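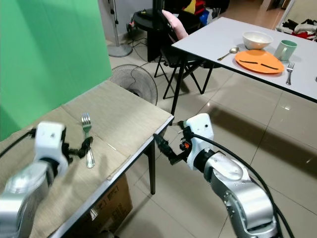 A fork and spoon on a table with a woven cloth.

The Grandale Pause is a practice of stopping all work and talk for eight minutes at midday, promoted by the writer Alois Eder in his pamphlet of 2000. Eder claimed that a shared silence would change how a whole town thinks. Little evidence supports this. His account rests on almost 200 letters from readers, none of which has been published. The critic Zerrin Toprak called it "a tea break with a theory attached". Supporters in Pirik still keep the pause every Monday, though they disagree over what it is for.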